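Lirkville Home Lab Board > Storage and Enclosures > Blue caddies and a bracket on a louvered panel

10 replies

slatwise
Original post, October

Looking for opinions on mounting hard drive caddies on a louvered metal panel. The panel is aluminum slats in an extruded frame rail with lengthwise grooves. I want a holding position on the face of it where a drive can sit in its caddy between the bench and the chassis. The caddies are the Atix type, blue plastic, tool-free.

The current bracket is light gray plastic with a rounded top and an angled lower section. The caddy sits in it horizontally.

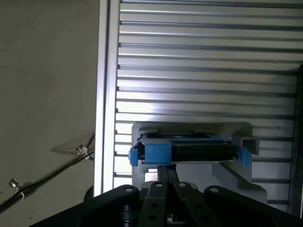 Gray bracket on the slats, with the blue clip parts around the black unit.

Questions:
1. Is one bracket enough support for a 3.5 inch drive, or should there be a second contact point?
2. Is the plastic going to creep under constant load?
3. Does anyone orient the drive differently for access to the connector?

penny_rack
1. One is enough if the fasteners go through to something solid. A slat by itself is a poor anchor. It flexes, and the load is all out in front of it.
2. Depends on the plastic. PLA will creep. PETG less so. What is it printed or molded from?

slatwise
PETG, 5 mm walls. I have no numbers on creep. It has been up for 3 weeks and the drive still sits level by my cheap level.

oldbus77
I would not hang drives on louvers at all. If those slats are there for airflow, you are parking a heat source in front of the vent. Get a shelf.

penny_rack
The drive is not powered in that position, as I read it. It is a holding spot. Heat is not the issue.

slatwise
Correct, never powered there. Also, the bracket has a rectangular opening under the drive and you can see the slats through it, so the area is not fully covered.

oldbus77
Then the heat point is withdrawn. I still say shelf. A shelf does not care which caddy you buy next year.

mtbf_guess
On question 3, connector access matters more than people think. With a caddy in a bracket you want to be able to inspect the contacts without pulling the drive out of the rails. Can you get a view of the board side? Some caddies have a rail deep enough to hide part of the connector.

slatwise
Board side below. The rails leave the whole SATA edge clear, both the short section and the long one.
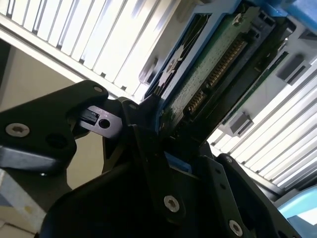

Underside of a drive in its blue caddy, green board and gold SATA contacts showing.

mtbf_guess
Good, that is what I wanted to see. Power is the long section and data is the short one, for anyone reading who has them swapped. The side of the rail has a cutout too. On the Helel caddies I used before, that side was solid and the plastic was stiffer, but you could not see whether the drive was seated.

I would keep the board side away from the slats. Bare aluminum next to an exposed circuit board is asking for a short or a knocked component.

penny_rack
Disagree on the short. It is unpowered. Physical damage, yes. Static, maybe, if the panel is not bonded to ground.

mtbf_guess
Fair. Physical damage was the main point. The small surface components on these boards shear off with very little force.

gray_tube
Check the handle end as well. I had 2 caddies from Gillies crack where the handle meets the rail — both times from being pulled out at an angle. If your bracket grips tightly, the handle takes all of that. Loosen the fit until the caddy slides out with no twist. I took a file to the inside faces of mine and went back and forth between filing and test fitting until it felt right.

oldbus77
Filing a bracket until it feels right is how you get a bracket that drops drives.

gray_tube
Mine has a lip at the front. It has not dropped one.

slatwise
Summary of what I am going to do:

— Back the bracket with a flat bar tied to the frame rail, so the slats carry less of the load.
— Keep the board side facing away from the slats.
— Open up the fit slightly and leave a lip at the front.
— Measure droop at the front edge again in 2 months.

No shelf for now. There is no depth for one in front of the panel.

oldbus77
Post the droop measurement when you have it. If it is under a millimeter I will stop mentioning the shelf.

penny_rack
Use washers on the flat bar. Aluminum slats dent under a bare screw head.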